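Lirkus Wrist-Mounted Gripper Package
Equipment page for planning and purchasing staff

Overview

The Lirkus package equips a single robot arm for handling upright cartons and other boxed goods. It is supplied by Pradia to warehouses, packing rooms and teaching laboratories. The package consists of a two-finger gripper, a small camera for mounting at the wrist, the connecting cables and a printed setup guide. The robot arm is quoted separately.

Selecting Finger Plates

Buyers are asked to choose a plate style at the time of order. Flat plates are recommended for cartons with straight sides, and rounded plates for bottles and jars. A written request should list the smallest and largest items to be handled, together with the clear space on either side of each item. Tall, narrow cartons should be listed separately, as the plate must come in close beside the printed face. 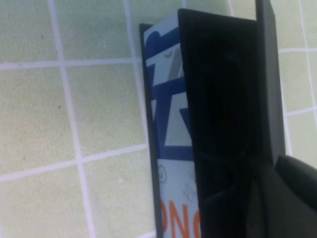

Planning the Work Surface

The surface beneath the items should be level and fixed in place. Tile, sealed concrete and steel tabletops are all acceptable. Grout lines do not need to be covered, but any raised edge should be reported on the site form. Lighting should be even across the full reach of the arm, as strong glare on glossy packaging may affect the camera view.

Budget Guidance

Base package: $2,000
Spare plate set, flat or rounded: $507
Replacement camera cable: $48
Standard warranty: 2 years

Prices do not include shipping, sales tax or the robot arm. Departments planning a purchase for the next fiscal year should request a written quote before the end of December. Quotes are issued by Anika Nguyen-Tran, Equipment Sales, and list the arm adapter as a separate line.

Delivery and Acceptance

Orders ship from the Platley warehouse. The receiving department should compare the contents with the packing list and return the signed acceptance form to Hollis Ruiz-Ortega, Customer Records. Damaged parts must be reported before installation. Plates that have been drilled or cut cannot be returned.

Prices effective June 7, 2021.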